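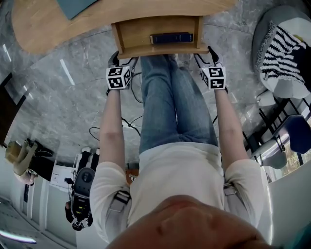 4. Setting your chair height

Most desk charts give you a seat height based on how tall you are. Treat that number as a rough opening bid. The Totico chart was drawn up for one chair and one desk, and your thighs were not consulted.

Before you start, put on the shoes you normally work in. Leave the armrests down.

1. Sit all the way back until your hips touch the backrest. If the front edge of the seat presses behind your knees, go to Section 5 (Seat depth) and come back.

2. Pull the lever under the right side of the seat and let the chair sink to its lowest stop.

3. Raise it in small steps until your feet are flat and your thighs are close to level. The 90-degree knee you see in brochures is a drawing convention. A little more open is fine.

4. Roll up to the desk and let your upper arms hang. Rest your hands on the keyboard. If your shoulders lift, the desk is too high for this seat setting.

5. If the desk can't be lowered, raise the chair to suit your arms and put a footrest under your feet. A ream of printer paper does the job as well as the Cimano footrest, though it slides on bare floors.

6. Work for 17 minutes without touching anything. Then adjust once, if you still want to.

CAUTION: The gas lift is rated for 109 kg including anything on your lap. Do not drop into the seat to "test" it, and do not open the cylinder.

NOTE: The Pintér seat wedge claims to fix posture. We have seen no evidence for this. It does raise you, so repeat steps 3 and 4 if you use one.

NOTE: Curved desks. The inward curve lets you sit closer, which some sellers call an ergonomic feature. It only helps if your keyboard sits inside the curve too.

If the chair sinks by itself during the day, the cylinder is worn. Tightening the lever will not cure it, whatever the forums say. Order part 667 from Clenavside and mark the request for Csenge Somogyi in spares.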